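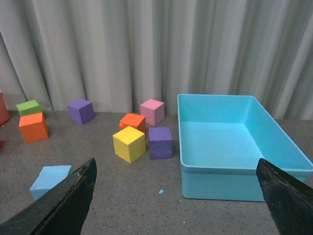 Foam blocks and the blue bin, curtain behind

Orkemik season 1, episode 3 discussion (SPOILERS)

Tuesday, June 17, 2025

drywallpoet
So are we supposed to believe the sister had no idea? She lives in the same house. She does the books for the ferry company. The show spent two episodes telling us how sharp she is and then she needs a voicemail to work out that the insurance money never came in. I'm not buying it.

Also 36 minutes before anyone even mentions the fire. I checked.

marrow_and_pine
I took it that she knew and was waiting to see who else knew. Look at how she acts at the dinner. She doesn't ask a single question about Enard, and everyone else at the table does.

drywallpoet
Or the writers forgot to give her any lines. You're doing their job for them.

tepidbath
Going to side with marrow here. The dinner is the best thing they've done so far. The long silence after the father puts the keys down was great, and I say that as someone who nearly quit after the pilot.

Still don't trust the flashbacks though. In the first one the boat is already at Enard before the storm. In this week's it gets there after. Either somebody is lying or somebody in the editing room was asleep, and I know which one I'd bet on.

kettle169
It's two people remembering it. The first flashback is the father's and the second is the daughter's. They color them differently.

tepidbath
Every show with a continuity mistake gets this defense. If it's on purpose they need to do something with it by the finale.

lowtide_fan
I watched the whole thing in February when it aired over there, so I'll keep quiet, but some of you are closer than you think.

drywallpoet
That's what people said about Uketti, and Uketti ended with a guy looking at a lake.

lowtide_fan
I liked the lake.

marrow_and_pine
Different writers anyway. Only the production company is the same (Szilágyi), and they make about everything now.

drywallpoet
Same company, same gray filter, same cello. When the cello starts, I know I'm going to be told something is important without being told why.

kettle169
Then why are you three episodes in?

drywallpoet
My wife likes it. And I want to see if the harbor guy did it, which he obviously did, unless they've padded this out to 100 suspects by episode six.

tepidbath
Harbor guy is way too obvious. He had soot on his coat in the very first shot — nobody plays it that straight.

marrow_and_pine
Lazy shows do. But my money is on the mother. She's the only one who never says where she was, and the police just let it go.

drywallpoet
The police on this show let everything go. They haven't even looked at the boat.

kettle169
They looked at it in episode two, right before the credits. Were you on your phone?

drywallpoet
Probably. Fine, I'll rewatch that part, but if it's another shot of someone staring at a rope I'm coming back here to complain.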